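手持式夹爪比较与选型项目中期进展报告

报送单位:Gresance基金项目管理办公室
承担单位:Pleltham机器人操作实验室
报告阶段:中期(截至10月底)

一、项目概况与本期任务

本项目受Gresance基金资助,目标是为柔性物体双臂操作任务选定一种手持式示教夹爪,并据此形成一套可以交付其他课题组使用的采集规程。立项时列入比较的夹爪共2种:一种为Kassa型,采用平行开合结构,指面较宽;另一种为Hullora型,采用连杆驱动,指尖较窄,张开角度较大。两种夹爪均在基座处安装带视觉基准标记的立方体,由外部相机解算位姿,开合量由夹爪自身的编码器记录。

按照任务书要求,本期应完成夹爪的标定与一致性检验,完成前两轮布料与软包类任务的示教采集,并就手柄、指面和标记立方体三个部分提出改进意见。任务书规定的示教总量为1000条有效记录,分3轮完成。截至本报告期末,累计入库有效记录464条,第一轮已结束,第二轮正在收尾,第三轮尚未开始。

总体上看,标定与检验工作按期完成,采集进度较计划略有滞后。滞后的原因和补救安排见第六部分。

二、标定与一致性检验

(一)位姿标定

两种夹爪的标记立方体与指尖中心之间的变换关系,均采用固定支点法标定。操作人员将指尖抵在支点上,围绕支点缓慢转动手柄,由外部相机记录立方体姿态,再以最小二乘求解指尖位置。每支夹爪在启用前标定一次,更换立方体或拆装指面后重新标定,标定文件随夹爪编号存档。

标定过程中发现,Kassa型夹爪的立方体安装座与外壳之间存在可察觉的间隙,手柄快速翻转时立方体有轻微晃动。项目组在安装座下加装垫片并改用带锁紧的螺钉后,重复标定的结果趋于一致。Hullora型夹爪的立方体与基座为一体成型,未出现同类问题,但该结构也意味着标记面磨损后须整体更换基座,备件费用偏高。

(二)开合量检验

开合量检验使用标准量块。操作人员依次夹持不同厚度的量块,读取编码器数值,与量块标称厚度对照。Kassa型夹爪在整个行程内线性较好,一次线性拟合即可满足使用。Hullora型夹爪由于连杆传动的几何关系,接近闭合时编码器读数变化与指尖间距变化不成比例,须用分段查表的方式换算。查表文件已写入采集软件,软件在启动时按夹爪编号自动加载。

薄布夹持对闭合段的读数最为敏感。夹住单层布料和空夹之间的差别很小,如果换算不准,后续处理时容易把夹住误判为未夹住。检验表明,采用查表换算后,Hullora型夹爪在这一段的读数可以使用,但对零点漂移仍较敏感。项目组因此规定,每次更换操作人员时须做一次空夹归零。

(三)时间同步

外部相机、夹爪编码器与辅助视角设备各有独立时钟。本期采用统一时间服务器对时,并在每条记录开始时由操作人员将双手夹爪同时闭合一次,作为事后核对的依据。抽查第一轮记录时,发现少数记录左右手闭合动作与图像之间有明显错位,经排查为无线传输缓存所致。关闭缓存后重新采集,该问题没有再次出现。错位记录已全部剔除,不计入464条有效记录。

三、试验任务设置

为便于两种夹爪之间的比较,各项任务的物品、起始摆放方式和完成标准均预先写入任务卡,操作人员按卡执行。本期采集的任务分为以下几类。

第一类为平面布料整理,包括对折、抚平和转移。这类任务主要考察指尖能否从桌面上拾起布料边缘,以及双手拉展时是否打滑。

第二类为软包与布袋操作,包括翻开或合上袋盖、理顺肩带、将布料放入袋内或从袋内取出。软包自身会变形,一只手往往需要压住或撑开包体,另一只手完成夹取,对双手配合的要求高于第一类。

第三类为混合摆放,即在桌面上同时放置软包和其他日用品,操作人员须避开旁边的物品完成指定动作。这类任务在本期仅做了少量试采,用于检查标记立方体被遮挡的情况,正式采集放在第三轮。

任务完成与否由现场记录人员当场标注,并由另一名人员在回放时复核。两人意见不一致的记录暂不入库,集中讨论后再作处理。

四、第一轮比较结果

第一轮以平面布料整理为主,两种夹爪由同一批操作人员轮换使用,使用次序事先随机排定,避免熟练程度的差异集中落在某一种夹爪上。

(一)拾取布料边缘

Hullora型夹爪指尖较窄,能够以较小的倾角贴近桌面,拾取布边时一次成功的情况明显多于Kassa型。Kassa型夹爪指面较宽,接触桌面时容易将布料推开,操作人员通常需要先用另一只手压出褶皱,再行夹取。这一多出来的动作使单条记录时长增加,也使同一任务在不同操作人员之间的动作差异变大,不利于后续训练。

(二)夹持稳定性

双手拉展布料时,Kassa型夹爪的宽指面显示出优势,布料在指间滑脱的情况较少。Hullora型夹爪在夹持较厚或表面光滑的织物时易打滑,操作人员往往会下意识加大握力,时间一长手部疲劳较为突出。项目组在Hullora型夹爪指面加贴硅胶片后复试,滑脱情况有所改善,但硅胶片边缘使用一段时间后起翘,尚需更换粘接方式。

(三)操作人员反馈

操作人员普遍认为Kassa型手柄握感较好,扳机行程适中,连续使用时负担较小。Hullora型的扳机回弹偏硬,拇指位置缺少支撑,手较小的人员反映更为集中。也有操作人员提出,Hullora型重心靠前,悬空停留时手腕需要持续用力。上述意见已汇总反馈给加工方。

(四)第一轮小结

仅就平面布料整理而言,两种夹爪各有适用之处,尚不能据此作出取舍。项目组决定在第二轮中保留两种夹爪,并对Hullora型加装改进后的指面,对Kassa型试制一种前端收窄的指面,再行比较。

五、第二轮进展

第二轮以软包与布袋操作为主,采集地点为Pleltham实验室的操作间。操作人员双手各持一支夹爪,站在桌边完成任务,必要时由其他人员在旁配合。目前任务卡中的大部分条目已采集完毕,余下条目集中在袋口较深、需要将夹爪整体伸入袋内的动作。

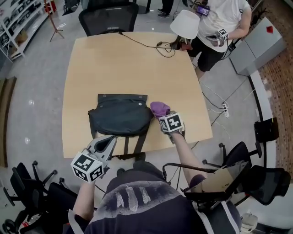 图1 布袋类任务示教现场:操作人员双手各持一支带标记立方体的夹爪,右手夹爪夹持紫色布料

从已完成的记录看,第二轮主要有以下情况需要报告。

其一,收窄后的Kassa型指面在布袋任务中表现良好。操作人员夹取布料并贴近包体时,收窄的前端不易碰到包体边缘,同时保留了原有指面根部的宽度,拉扯时仍较稳定。该指面为打印件,目前仅有少量样件,使用中有一件在根部出现裂纹,已改用韧性更好的材料重新打印。

其二,标记立方体的遮挡问题较第一轮突出。一只手压住包体、另一只手从旁侧接近时,两个立方体可能相互遮挡,手臂翻转角度较大时,单侧立方体也会短时离开相机视野。短时丢失可以通过插值补齐,丢失时间较长的记录则只能作废。项目组正在比较两种处理办法:一是将立方体沿手柄轴线向后移,增大其与包体之间的距离;二是增加一个侧向相机。前者改动小,但会改变夹爪重心;后者不影响手感,但须重新做多相机外参标定,现场布置也更复杂。现阶段倾向于先试前一种办法。

其三,袋盖、肩带一类部件对开合量换算提出了新的要求。肩带较厚且有一定硬度,夹持后指尖存在微小张开,编码器读数与实际间距之间的偏差大于夹持布料时的偏差。这一偏差对Kassa型影响很小,对Hullora型影响较大,须在查表中增加受力状态下的修正。修正数据的采集已经列入下一步工作。

其四,复核人员与现场记录人员的标注分歧比第一轮多,主要集中在“理顺肩带”和“袋盖合上”两项。原任务卡对完成标准的文字表述不够具体,不同人员理解不一。项目组已修订两项任务的完成标准,补充了判定用的参考照片,并对此前存在分歧的记录按新标准重新复核。

六、进度与存在问题

示教总量计划为1000条,本期末累计有效464条,尚余536条。按原计划,第二轮结束时应完成总量的一半以上,实际进度略有不足。

造成滞后的原因主要有两方面。一方面,第一轮中因时间同步错位剔除的记录需要补采,占用了第二轮的部分时间。另一方面,收窄指面的试制与重新标定使Kassa型夹爪停用了一段时间,期间只能单独采集Hullora型数据,两种夹爪的记录数量一度失衡,随后又用集中补采的方式拉平。

此外,操作人员的培训成本高于预期。双手软包任务动作较多,新参加的人员需要经过较长时间练习才能稳定完成,练习期间的记录不入库。项目组已将练习环节单独编写为一份说明,规定新人员先完成平面布料任务,经复核合格后再进入软包任务。

数据管理方面,各轮记录均按任务、夹爪编号、指面型号和操作人员代号归档,原始图像与解算后的轨迹分开存放。前期有部分记录未填写指面型号,现已根据现场登记表补齐。采集软件已增加必填检查,未填写指面型号时不能开始记录。

七、经费使用情况

本期经费支出主要用于夹爪加工、指面试制、标记立方体备件以及操作人员劳务。各科目支出均在批复预算范围内。其中指面试制支出较计划有所增加,由外协加工科目的结余调剂解决,调剂额度未超过资助协议规定的自主调整范围,无须另行报批。相机及存储设备本期未新增采购。若后续确定采用侧向相机方案,将按协议要求提前提交采购说明。

八、下一步工作安排

下一阶段首先完成第二轮剩余条目的采集与复核,重点是夹爪伸入袋内的动作。鉴于此类动作中标记立方体遮挡较重,采集前先完成立方体后移方案的试装,并对后移后的手感和标定稳定性作出评价。如试装结果不理想,再启动侧向相机方案的准备工作。

第三轮以混合摆放任务为主,拟在第二轮数据入库后开始。混合摆放任务的任务卡已有初稿,将根据本期标注分歧的教训,逐项明确完成标准后定稿。第三轮采集期间,原则上不再更换指面型号和手柄结构,以保证记录之间可以相互比较。

夹爪方面,Hullora型须完成硅胶片粘接方式的更换、扳机回弹力的调整以及受力状态下开合量修正表的编制。Kassa型须完成收窄指面新材料样件的耐用性检验,检验合格后小批量加工,替换现有样件。

选型结论拟在第三轮结束后作出。评价时除任务完成情况外,还将考虑有效记录占全部采集记录的比例、单条记录时长、操作人员疲劳程度以及备件成本。初步设想是按任务类别分别给出推荐意见,是否需要最终统一为一种夹爪,视第三轮结果与贵办公室沟通后确定。

九、需要协调的事项

一是关于记录总量的分配。任务书规定的1000条未细分到各任务类别。鉴于软包类任务较平面布料任务难度大、信息量也更高,项目组建议在总量不变的前提下,适当提高软包与混合摆放两类任务的占比,请予审核。

二是关于收窄指面的归属。该指面由项目组在Kassa型原有指面基础上自行设计,拟在结题时随采集规程一并公开图纸。请贵办公室确认此种公开方式是否符合资助协议中有关成果共享的条款。

三是关于现场查看。如贵办公室拟在第三轮期间安排现场查看,请提前告知,以便项目组安排采集班次并准备两种夹爪的演示。

附件:
1. 夹爪标定与开合量检验记录
2. 任务卡(修订稿)
3. 有效记录清单及复核意见
4. 经费支出明细表

Pleltham机器人操作实验室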